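Laundry Is Still the Hard Part

Print | E-mail

Last updated: Jan 21, 2018

A machine that can weld 1,000 identical brackets a day may have trouble with one T-shirt. The bracket keeps its shape between stations. The shirt has a new shape every time it is touched, and the controller has to find the neckline again before it can do anything useful with a hanger.

Vendors such as Floma quote success rates per grasp. I would like to see rates per finished garment, hung straight, with the shoulders seated.

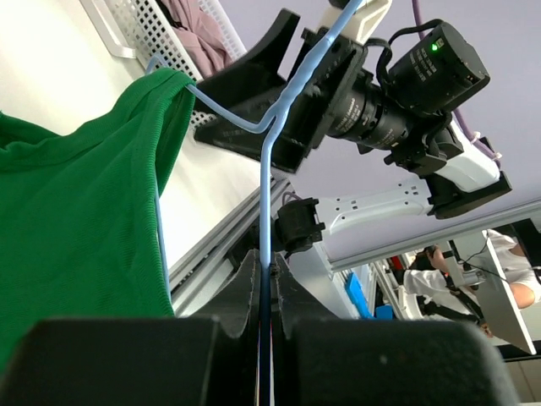
A grasp figure hides the cost of the steps that follow. If a job takes 7 steps and each one works nine times in ten, fewer than half the garments come out right. Closing two fingers on a hanger is the easy step. Keeping cloth on the hanger while the arm moves is harder, and thin wire gives the cloth little to hold. 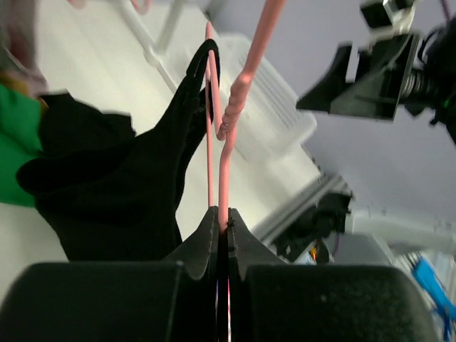
Black garment on a pink wire hanger, held at the lower shaft.

The Jedent trial in October allowed roughly 300 garments, all one size and one fabric. That is a fair bench test and a poor model of a household basket. At Pultcombe the mix was wider, and the cycle times were left out of the report – an omission that buyers should ask about.
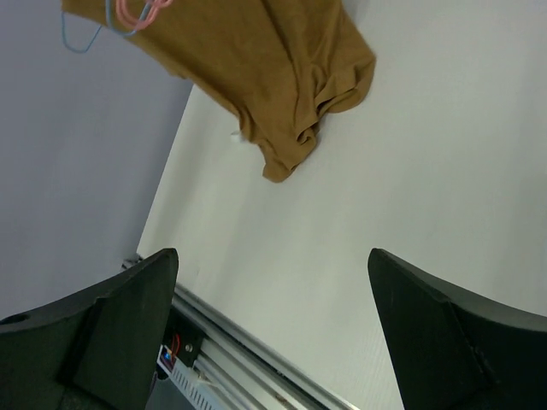 Mustard-brown T-shirt and two hangers, one pale blue, one pink.

My own threshold is modest: 1,000 mixed garments, no resets, with the time per piece published. Until a supplier meets it, I would budget for a person at the rail and treat the arm as development work.

Contact us | Copyright 2018 Stan | Back to top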